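Ticket 3576 – Haiku line breaks lost in the ebook edition
Opened: Saturday, June 27, 2026
Product: Hilance (layout and export)
Title affected: *Firska*, poems by Abou Zeid, Grumen edition
Priority: normal
Status: closed

**Reported problem**

The print PDF of the collection is fine. In the ebook export, most of the three-line poems come out as a single line, with a space where each break should be. The longer poems in part two keep their breaks. The book has 153 poems and I have not checked all of them, but every haiku in the first section is wrong.

Steps to reproduce:

1. Open the book file in Hilance.
2. Export as ebook, default settings.
3. Open the result in any reader and go to the first section.

Expected: three lines, second line indented. Got: one line, no indent.
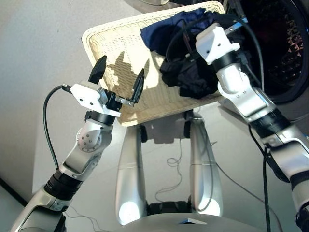
Yolanda Quintero: I get the same result with the sample chapter. Can you check how the breaks were typed? If they came in from a word processor, they may be soft returns, and the export treats those as spaces unless the paragraph style is set to Verse. The long poems may have been pasted in separately.

**Check 1 – type of line break**

Turned on hidden characters. The haiku have soft returns. The long poems have a full paragraph return after every line, which explains why they survive. The poet sent the manuscript in two files, typed on two different computers, so this fits.

Changed one haiku to the Verse style and exported again. Breaks are back. Indent is still missing.

**Check 2 – the indent**

The indent on the second line was made with spaces, between three and 16 of them depending on the poem. The ebook export reduces any run of spaces to one. Tried the following on a copy:

- Replaced the spaces with a tab. No change, the tab is dropped too.
- Replaced the spaces with non-breaking spaces. Indent shows, but on a phone the line wraps badly.

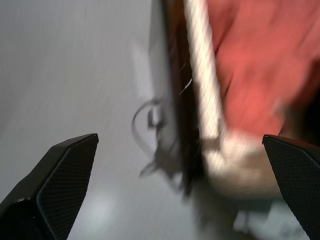

- Used the Verse Indent 1 style on the second line. Indent shows and the wrap is clean on both a phone and a tablet.

The third option works, but it sets every indent to the same depth. I asked the poet whether the different depths were intended. Answer: in four poems yes, in the rest no. Those four now use Verse Indent 2.

**Check 3 – applying the fix to the whole book**

Yolanda suggested find and replace by style, limited to the first section. Ran it on a copy of the file. It made around 3000 changes, far more than I expected, and it had also picked up the soft returns in the foreword and the notes. Went back to the untouched file, moved the foreword and notes into their own section, and ran it again. Only the poems changed this time.
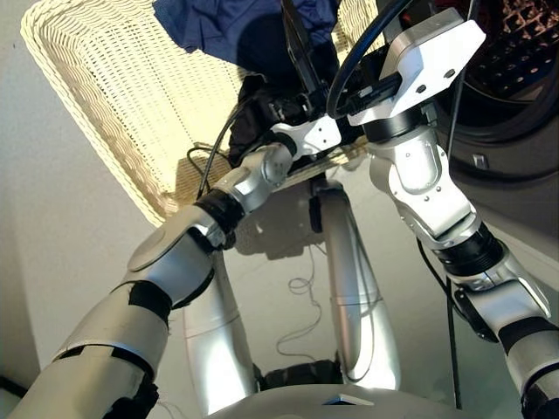

*Laundry basket and washing machine.*

Exported and paged through the first section next to the print PDF. Two poems were still wrong:

- "Ferry, Low Water" had a blank line after the first line. Someone had typed a double return. Deleted one.
- "Letter to the Tailor" had its dedication pulled into the poem as a fourth line. Set the dedication to its own style.

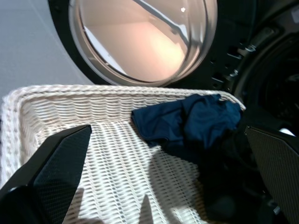

**Resolution**

Fixed in the book file. All haiku now use Verse, with Verse Indent 1 or 2 on the second line. No change was made to the print layout – I compared page counts before and after and they match.

Yolanda has logged a separate request for a warning when the export finds soft returns outside a Verse paragraph. She expects it in the September release. Until then, check hidden characters on any manuscript that arrives in more than one file.

Still open on our side: the table of contents lists untitled haiku by their first line, and it shows the whole poem for a few of them. I will open a new ticket for that once the proofs are back.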